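Table clearing task, two different grippers

kitley_m
Our club is doing the table clearing task for the Tarnville meet in November. Trash goes in the bin, everything else stays put.

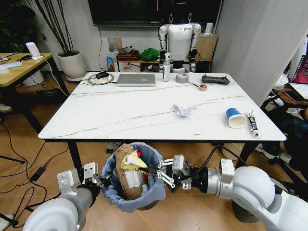

We get 20 minutes per run. Should we do the paper cup before the paper ball?

hashmi4
Cup first. Ours rolled off twice last year.

Precious S.
Disagree. Do the ball first, it's an easy pick and you need the points early.

hashmi4
Points are the same for each item, check rule 3.

kitley_m
Rule 3 says that for the junior class only. We're open class. Will try both orders tonight.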